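Ticket 3116
Project: Nunum hand teleop
Opened: 02/10/2023
Assigned to: Ctibor Hrnčiar
Status: Waiting on Vaněk

Summary: Recorded finger motion doesn't match the glove on soft objects

Steps to reproduce: Put on the glove, start a recording, pick up the plush toy, play it back. On playback one finger closes a beat after the rest. Hard objects are fine. The mug is fine. The mug has always been fine.

Update 1
Recalibrated the glove twice, flat hand and fist. No change. Swapped the USB cable, as tradition demands. No change.

Update 2
Ran 11 demos with the same operator. The lag shows up in the playback and in the raw log, so the player is off the hook – sorry to everyone who got my earlier message about the player.
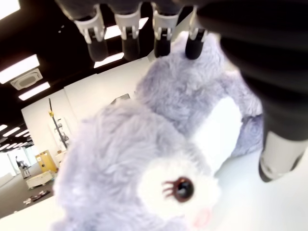 Wrist camera, plush toy task. Rightmost finger is in the fur, leftmost tip is in mid-air.

Update 3
Contact threshold was set to 3000 for all fingers, a number somebody at Trenditov picked for blocks. Fur barely registers at that level, so the controller keeps waiting for a touch it has already had. Dropped it to 2000. Lag is almost gone on three fingers. The fourth has opinions.

Update 4
Ullier asked if we could just teach with something firmer. We could, but the task sheet says plush, and I'm not the one who wrote the task sheet.

Update 5
Moved the glove sensor from the bad finger to its neighbor and the lag stayed with the bad finger. So the glove is innocent too. Asked Vaněk for the per-finger gain table. Please don't record any more soft-object demos until it's in, and tag the old ones "lag" so they stay out of training.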